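4. Poner en marcha el receptor Stirnard y dar de alta las plataformas

El folleto de la caja promete todas las series en un solo menú. Conviene leer este capítulo antes de creérselo. El Stirnard reúne accesos; las suscripciones las sigue pagando usted, una por una, y el buscador común encuentra lo que cada plataforma le deja encontrar.

Antes de empezar

Tenga a mano la contraseña de la wifi y las de sus cuentas de Miremier y Landon. Si no las recuerda, recupérelas desde un ordenador. Teclear un correo con el mando a distancia es un castigo.

4.1 Conexión

1. Conecte el cable HDMI al televisor y después la corriente.
2. Elija la entrada HDMI con el mando del televisor.
3. Espere a que aparezca el logotipo. El fabricante habla de segundos; el primer arranque tarda casi 20 minutos si hay actualización pendiente.
4. Seleccione idioma y red.

PRECAUCIÓN: no desenchufe el receptor durante la actualización, aunque la barra parezca parada.

4.2 Alta de plataformas

1. Abra Ajustes > Cuentas > Añadir.
2. Escoja Miremier o Landon e introduzca el código que sale en pantalla.
3. Rechace la «prueba ampliada» si no piensa darse de baja a tiempo. Se renueva sola.
4. Repita con cada servicio. El límite es de ocho cuentas por receptor.

Nota: el canal de estrenos Antoniadis aparece ya instalado. Eso no significa que esté incluido. Al abrir el primer capítulo pide tarjeta.

4.3 Colocación del receptor

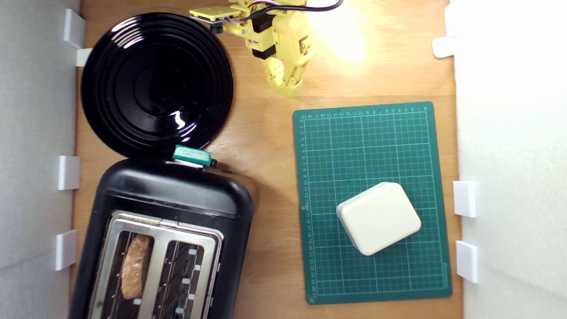
La señal wifi decide si un estreno se ve en alta definición o a manchas, y el sitio del receptor cuenta más que los megas contratados. Póngalo en una superficie despejada, lejos del microondas, y sujete el cable de antena para que no arrastre el aparato. Sirven clips pequeños de plástico blanco, como los que fijan los paneles al borde de la mesa de madera clara; no hace falta comprar el juego de accesorios oficial.

4.4 Si algo falla

Error 539: la cuenta está abierta en otro aparato. Ciérrela allí.
Error 89: la serie no está disponible en su país, diga lo que diga la portada.
Próximamente: la etiqueta no compromete a nadie. Hay títulos que la llevan desde octubre.

Revisión del texto: Nicanor Ibarra.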